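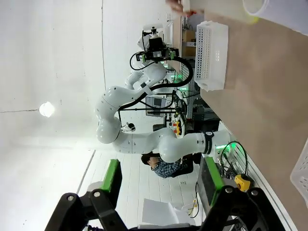
Larnbridge, Saturday, February 11, 2023

Report of the visit to the Govindasamy automation laboratory

Members of the Pilberg technical safety circle were received at the Govindasamy laboratory for a morning visit devoted to one subject: the arm fault recorded there in January and the measures taken in response. The visit was arranged at the request of the circle, whose members operate similar two-armed stations in their own workplaces. Jaruwan Suwannarat, who supervises the tabletop stations, led the group and answered questions throughout.

The fault occurred during a sorting exercise with light plastic goods. One arm of a station had closed its gripper on the rim of a basket and begun to lift. The other arm, working from an older stored position, continued across the table and struck the first arm near the wrist. The controller reported a joint overload only after contact had been made. An operator pressed the emergency stop, and both arms halted. No person was injured. One gripper finger was bent and a camera cable was pulled from its connector.

Ms. Suwannarat explained that the investigation took 5 days. The two arms had been set up to share a single map of the table, but after a restart one of them had loaded the map saved on the previous day. The baskets had been moved in the meantime. The station software, supplied under the name Femis, had accepted the mismatch without a warning. The laboratory considers this the main cause of the event and has said so in its written report.

A second finding concerned the people at the station. The operator on duty had been standing on the far side of the table and had to walk past the arms to reach the stop button. The report describes this delay as avoidable. It also notes that the speed limit for shared work had been raised for a demonstration and had not been lowered afterward.

The group then moved to the laboratory floor, where members were asked to keep bags and coats away from the tables.

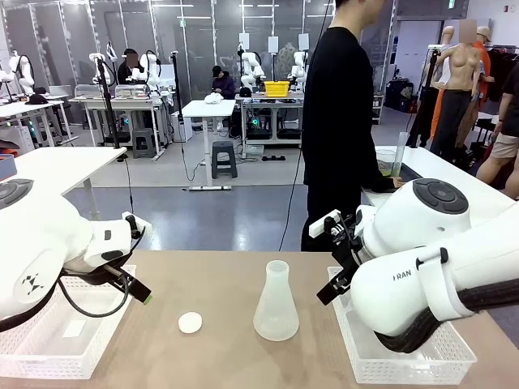 Two-armed station with baskets and flask, Govindasamy laboratory.

Three changes are now in force. Both arms must confirm the same table map before either one may move. Travel speed in the shared area is limited to 200 millimeters per second, and a higher setting requires a signature. The operator's position is fixed within reach of the stop button - a rule that applies during setup as well as during work.

Discussion centered on the first of these measures. Several members asked whether a matching map offers enough protection when an object is moved by hand after the check. Ms. Suwannarat acknowledged that it does not. Staff are instructed to pause the station before reaching over the table and to repeat the check afterward, but the software does not enforce this step. A request for such a function has been sent to the supplier, and no delivery date has been given.

Members also asked about cable routing. The laboratory inspects cables at the start of each shift and replaces any with a damaged sleeve or loose connector. Copies of the inspection sheet and the fault report may be requested from the Pilberg office.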